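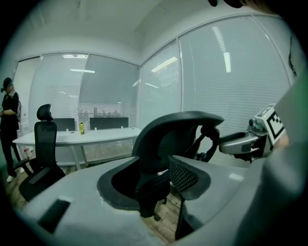 Two chairs and a long white table

We moved offices in March, one floor up in the same building, and I said I would write something about the furniture because three people asked me what chairs we ended up with. So this is mostly a post about chairs. There is some table in it too.

The old place had carpet. The new one has a dark wooden floor, and I didn't think that would matter until we rolled the first chair onto it. On carpet a chair stays where you leave it. On wood it goes for a walk when you stand up. Sem Dijkstra suggested swapping the casters for softer ones, and I ordered a set for my own chair to try. They are quieter. The chair still wanders a bit. I haven't ordered more yet.

The chairs

They are black, with mesh backs and headrests. I had never had a chair with a headrest before and assumed it was something for people who nap. I use it when I'm on the phone. The rest of the time I sit too far forward for it to touch me.

I wanted mesh because my last chair was padded and by July it was unpleasant. Mesh has a downside. Crumbs go through it and end up on the floor behind you, and if you hang a wet coat over the back the damp comes through to your shirt. Wendy Kettle hangs her coat on the headrest, and after a few months of that hers has started to tilt. You can tighten it with a hex key from underneath. The key came in the box and I have already lost ours.

We bought from Bivasitz after looking at Celtero and at a used lot that Hervé Delorme found. The used ones were $233 each and looked fine in the pictures. When I went to sit in them, two had arms that wouldn't lock. The new ones were $300 apiece, and for the difference I decided I would take arms that stay up.

Assembly took me most of a Thursday afternoon. The instructions have you attach the arms before the back, and if you do it in that order you can't get at the rear bolts without lying on the floor. Put the back on first, leave everything loose, add the arms, then tighten it all at the end. The headrest goes on last and only needs its own bolts.

If you are setting one up for yourself, start with the seat height and leave the other levers alone for a day. I changed everything at once on the first morning and had a sore neck by lunch, and then I couldn't tell which setting had done it. Now I have the arms just under the table top and the back tension fairly stiff.

The table

The long white table has thin white legs, and I was worried they would wobble. They don't, as long as you don't lean on the end. It cost $600 from Lemieux and came in one piece, so getting it up the stairs was the worst part of the whole move. Gijs Peeters took the low end and didn't complain until afterward.

White shows everything. Coffee rings wipe off with a damp cloth if you get to them the same day. Pen needs more work. I tried baking soda on one mark and it left a dull patch that you can see when the light is low, so I would stick to dish soap.

The black desk dividers that stand on it were Veerle Van der Linden's idea. I was against them. I thought they would make a shared table feel like a row of booths. They turned out to be useful mainly as a place to stop things sliding across to the other person's side, and bottles tend to collect between them. I clear those on my way out if I remember.

The glass

The curved wall of glass at the back came with the room. It has white horizontal blinds, and dusting them is slow. I do a few slats with an old sock over my hand while I'm waiting for a call to start. With the ceiling lights on, the glass reflects them in long bright streaks, so I turned my own screen to face the other way. I tried closing the blinds all the way for a week and the room felt smaller than it is.

Still to do: a coat rack so Wendy's headrest can recover, a replacement hex key, and something for the bit of floor under the table where things get dropped and then kicked around. Irnus has a low shelf that might fit there. I need to measure first.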